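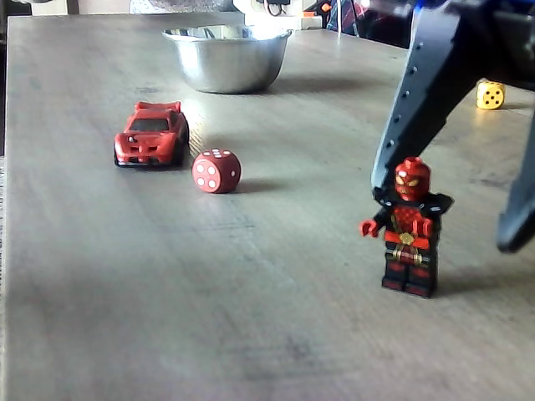 How long should a pot of dried beans soak before it goes on the stove?
Overnight in plenty of salted water suits most beans, and a bean that has been sitting in the pantry since January may want longer than that.

I put that at the top because it's the question that keeps landing in my inbox, and I'd like the quick version to be easy to find in the archive. The longer version follows, so get yourself a cup of something!

On 25/10/2022, a member of the Drastbridge home cooks list wrote:
> I made the white bean and sausage pot from the last round of
> recipes and the beans were still chalky after a whole afternoon.
> The sausage was falling apart by then. I used the Gongate beans,
> the 2 pound bag, and put the canned tomatoes in at the start with
> everything else. Is it my oven? It's an old Verkix and I've never
> fully trusted it. Also, can I save what's left?

First of all, I'm so sorry about your sausage. I have eaten my share of chalky beans over the years, usually with company at the table, and I know how long that afternoon feels when you keep lifting the lid and nothing has changed.

I don't think it's your oven, though I'd still put a cheap thermometer in it (mine was off by 50 degrees for a whole winter and I blamed every recipe I owned). My guess is the tomatoes. Acid keeps the skins firm, and if it goes in at the beginning the beans can simmer for ages and never really soften. Cook them first in plain salted water with an onion and a bay leaf, until you can squash one against the roof of your mouth, and only then add the tomatoes and the sausage. You'll get your nice thick sauce and the sausage will still look like sausage.

If you'd rather leave it all in the oven, as I do on cold days, keep the lid on and the dial at 300. Sorry, no – 300 is what I use for the lamb. For beans I go up to 325, and I start with the water already hot.

As for the leftovers, yes, you can save them. Fish out whatever sausage you can, add a good cup or two of water and a tiny pinch of baking soda, and let the pot go gently on the stove. Taste every so often. If they're still stubborn after that, mash them up with olive oil and garlic and put them on toast, which is what I had for supper last night and was perfectly happy with.

Does anyone else on the list buy the Gongate beans? I've had good bags and slow bags from them, and I'd love to know if it's only me.

Warmly, and with a pot on the stove as I type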